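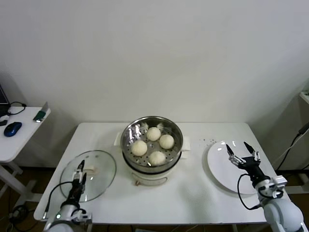 *Steamed buns in an electric steamer, with the lid and a serving plate to either side.*

**Call for Participants: Home Steaming Study, Karnlow Test Kitchen**

The Vendham Institute for Home Cooking invites adults who cook regularly to take part in a study of small electric steamers and the foods commonly prepared in them. Sessions will be held at the Karnlow Test Kitchen, 163 Plastdale Road, second floor.

**What participants will do**

Each participant attends 2 sessions of 40 minutes. In the first, participants steam plain buns from a supplied dough, following a printed recipe card. In the second, they use their own method and may bring their own filling. At both sessions participants move the finished buns from the steamer to a plate, then complete a short questionnaire on texture, cooking time, and ease of handling the lid and tray.

All ingredients and equipment are provided. Aprons are available on request.

**Who may apply**

- Adults 18 years of age or older
- Persons who prepare a steamed dish at home at least once a month
- Persons able to stand at a table for the length of a session

Applicants with a wheat or yeast allergy are not eligible for this study. A separate rice flour study is planned for February — those interested may ask to be placed on its contact list.

**Compensation**

Participants receive a $40 grocery voucher after the second session. Parking in the Thampi Street lot is free with a validated ticket.

**How to apply**

Applications must be received by Friday, July 10, 2020. Please send your name, a daytime telephone number, and a brief note on what you usually steam at home to Lavanya Shenoy, Study Coordinator, at the Karnlow Test Kitchen. Applicants will be notified by telephone whether or not a place is available.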